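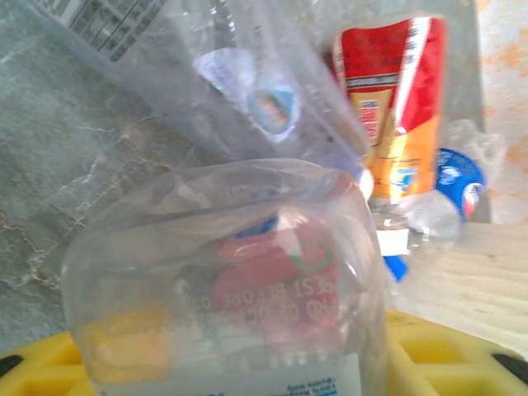 January 14, 2023
By the late shift, Zurkwood

Seven weeks with the Kamen now so time to write it up, as promised to the people at the Nyarko site who keep asking. Typing this on a break so forgive the state of it.

What it is: a two-arm bench cell from Tarkovetti. Bottles go in, arms pick them up, bottles go in the bin. We rent ours at £2000 a month, arms, software and one service visit included. The visit was fine. The invoice was wrong, they sorted it.

Where it sits in our day. Before the Kamen we had two people on hand picking at the end of the line, all shift, standing. Drinks bottles out, everything else left for the next bench. Dull work, bad for the wrists and worse for the neck. Now one person loads the cell and clears up after it and the other has gone to the weighing and baling side. No jobs lost so far. I'd want that in writing before April when the rental comes up again, and so would everyone else on this shift. We've asked. No letter yet.

Set-up. Half a morning. Both arms bolt to one long rail at the front so you aren't faffing with two separate stands. Rail went on level first time. Cables are the weak point. They loop along the outside of the arms and I keep expecting one to snag. Hasn't yet, but I'd have liked clips in the box. Manual is short and mostly drawings. Page on the emergency stop is good, read that one twice.

Picking. Stiff, empty, ordinary bottle: no trouble, up and over. Crushed ones are a different story. The fingers close on a fold, lift, and the thing slides out again. It will have another go, and another, and then somebody has to lean over and move the bottle. Crinkly clear plastic is worst of all, bags and sleeves especially. I think it struggles to see where the bag ends and the bottle starts. We now pull bags out by hand before loading, and that's a job that didn't exist before.

Bottles lying up against the bin are awkward too. The arm comes in at a funny angle and nudges the bin along. Put something heavy in the bottom before you start, under the liner. Took us far too long to think of that.

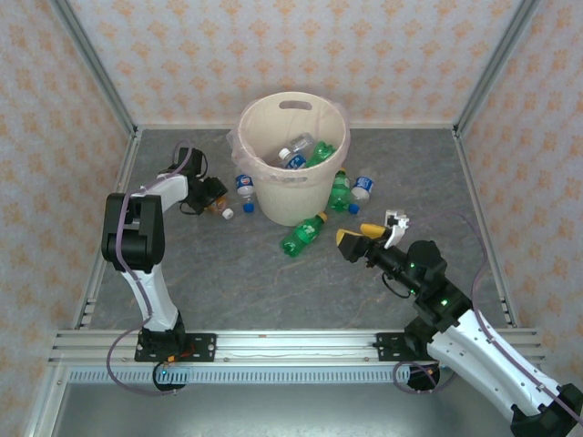
Both arms out, bin in the middle with its liner on. Bottles and loose caps on the floor of the cell.

Caps. Needs its own paragraph. Loose caps are small and flat and it's slow at them, so we've stopped asking. Sweep them up at changeover with a hand brush. If your buyer wants caps kept apart then budget a person's time for it, the machine won't save you that bit.

The bin. Any round tub of the right height does. Let the liner hang well over the rim or it slips down inside and you get bottles between bag and bucket. Don't overfill. The arms don't seem bothered how full it is and they'll cheerfully set one on top of a heap and let go.

Speed. Slower than a person, let's get that out of the way. The log says 1679 bottles for our best week and a decent picker would laugh at that. What it does do is carry on through breaks and it's the same at the end of the shift as at the start. Management like the graph. I like that my shoulder has stopped clicking.

Noise is fine. Soft whirr, a clunk when the gripper opens. You can have the radio on. The old line fan is much louder.

What has changed for us, since that's what Nyarko really wanted to know. Less standing still. More walking about, more looking at a screen, more being called over when it stops. The stops are what gets people. You're in the middle of a bale, the light goes, you drop everything, walk over, move one bottle three inches, walk back. Some nights it's a handful, some nights you never get into a rhythm at all. We started taking turns to be on call for it and that helped more than any update Tarkovetti sent. Write the turns on the board, otherwise it's always the same person who gets up.

Training was thin. One afternoon, early shift only, and the lates were meant to pick it up from them. We definately didn't. If you get one of these, insist everyone who'll touch it is in the room. The newer starters took to it quickest, the old hands wanted to know who'd get the blame if it broke, a fair question that still hasnt had a proper answer.

Also the pay. Loading and minding the cell is down as the same grade as picking. It isn't the same work. You're clearing faults and filling in the log. That's with the union rep now so I'll leave it there.

Good: rail mounting, quiet, steady, support answer the phone.
Bad: crushed bottles, bags, caps, no cable clips, too many little stops.
Missing: a way to tell it to skip a bottle and come back later. Please add this.

Score 7 out of ten. Would have been a six before the last update, it gives up on a bad grip a lot sooner now. If your bottles arrive whole and fairly clean I'd say go for it. If they come in squashed and mixed up with bags like ours do, get Tarkovetti to run a trial on your own stuff first, a proper full shift of it and on your floor, with the people who'll be minding it stood next to it.

Nyarko lot, you can come and see ours running, any late shift. Bring your own gloves, we're short again.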